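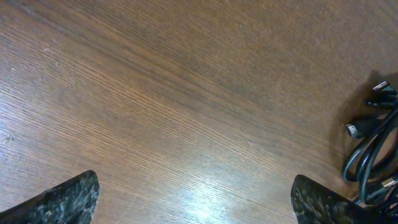 A reader wrote after our last page on Stundbridge Studios to say the open day was worth going to only for people who already watch *Min*, and that anyone else would be bored by lunch. I have seen most of the first season and none of the second, so I went in February as somewhere between the two.

Stundbridge is the lot on the edge of Plornanside where *Min* is shot. The show is a half-hour comedy about a woman who runs a hair salon out of her late aunt's house. The studio also makes *Kallinar*, a fantasy drama that I knew only from the ads on the side of the bus. Both were on a break between seasons, so the stages were dark and open to visitors.

## Getting in

Tickets are timed. Mine said 10:30 a.m. and the group went in at 10:50. Parking is free but a long way from the gate, and the path is gravel. There is a shuttle for people who need it. Bags are checked at a desk just inside the door, and large ones have to stay there.

The tour lasts 50 minutes with a guide. After that you can stay in the exhibit hall and the audience seats as long as you like until closing.

## The *Min* stage

The salon is smaller than it looks on TV. The back wall comes out in three pieces so the cameras can get behind the chairs, and the mirrors are on hinges so they can be turned away from the lights. The stairs up to the bedroom go to a platform with a railing and stop. The bedroom is a separate set on the other side of the stage.

Our guide spent a good while on the second season, when the lead actress was pregnant and the character was not. The salon counter was raised a few inches. She was given a lot of towels to fold, and one whole episode was written so that she could spend it in bed with the flu. The announcement came out only after filming had finished. Several people in the group said they had guessed from the towels.

The studio audience area has 200 seats. They are ordinary fold-down theater seats and the back row is very close to the lighting rig. I would pick the middle. 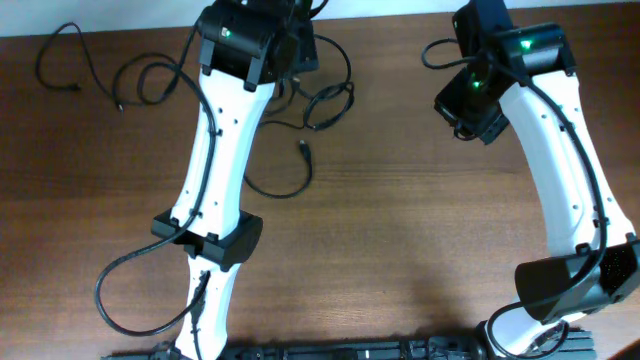

Will you meet anyone from the cast? On an open day it is unlikely, and the tickets don't promise it. The cast usually comes back for table reads in the spring, and those are closed to the public.

## Costumes

The costume store was the part I liked best. Every piece gets a number on a paper tag, and the guide pulled out 438, the green raincoat from the *Min* pilot. There are three of them, all the same, with one a size larger for wearing over a harness. The *Kallinar* cloaks hang along the opposite side and are much heavier than they look. Visitors can try one on. The line for that was long, and I skipped it.

Food is a truck and a coffee stand. The truck ran out of soup before 1 p.m.

## Afternoon: the *Kallinar* exhibit

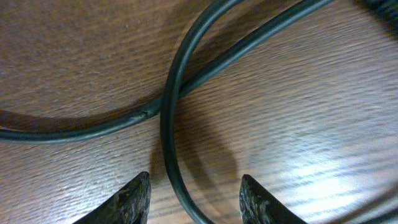 *By our Plornanside correspondent*
*Filed under: TV, Set Visits*

The *Kallinar* exhibit takes up the old scenery shop and you walk it on your own. It covers 27 episodes in order, with a panel of script pages and sketches for each one. The panels give away the endings, including who dies at the bridge, and the warning sign is past the first three panels. If you are still watching, go straight to the throne room at the far end.

The throne room is the full set. You can walk up to the steps but not onto them. A short film plays on a loop in the side room and covers the casting of the younger sister, with parts of two screen tests. The sound was too low to hear over the hall.

To answer the reader, I think a person who has never seen either show would still get a decent morning out of the *Min* stage and the costume store. The exhibit hall is for fans. I left at 2:15 and the shuttle back to the parking lot was running on time.

The next open day is planned for after the spring shoot. Tickets will be sold on the studio's site and at the front gate.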